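Skinthorpe Storage Box, Small, White
Reviewed 2019-08-30

I don't trust storage boxes as a category. Every one I have owned started out as the answer to a messy shelf and ended up as one more thing on the shelf, full of cables. So when the Skinthorpe came recommended to me for the second time in a month, I bought one mostly to be able to say I had tried it.

It is a plain white rectangular box with an oval slot in the front for your fingers and short feet underneath. No lid. The packaging talks about "soft goods," meaning scarves, dish towels, T-shirts, the cloths you use for everything and fold for no one. Fine. That happens to be the stuff I can't keep under control.

First complaint: the slot. It looks like a handle, and you will treat it as one, but there is only the one I'd trust, at the front. Pull the box toward you on a shelf and it works well. Lift it by the slot alone with a full load and the whole thing tips. I did this twice before I learned to put a hand under the back.

Second complaint: capacity. The leaflet claims 9 folded T-shirts. I got there, but only with the kind of folding I do when guests are coming. With cloths thrown in the way real people throw them, the box fills up fast and then everything rides up over the front. A deeper box would have cost them very little.

What I will give it is the feet. Because the base sits up off the surface, you can wipe under the edge, and the box doesn't stick to a painted shelf the way my old Vandar did. I have had it in use for two weeks and the white still looks white, although I'd like to see it again in September before I promise anything.

The real competition, for me, is the shopping bag. I have kept spare cloths in plastic bags for years — ugly, free, and they squash into any gap you've got. If a box can't beat that, there is no point paying for it. I emptied one of my bags into the Skinthorpe on a Monday night and got a tidier cupboard out of it, but also a good deal less cupboard. A bag gives way when you shove it. A box does not, and in a narrow closet you notice.
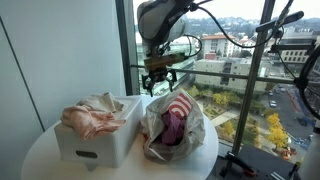
Omar Hattar: I went the other way and put my bags inside the box, one for winter scarves and one for kitchen cloths. You lose a bit of room, but it all lifts out in one go and you don't have to fold a thing.

I tried Omar's method, and it's better than mine. It does make me wonder what I paid for, if the bag is still doing the work.

Buy it if you have an open shelf and you fold. If you're stuffing a closet, keep the bags and wait for a sale.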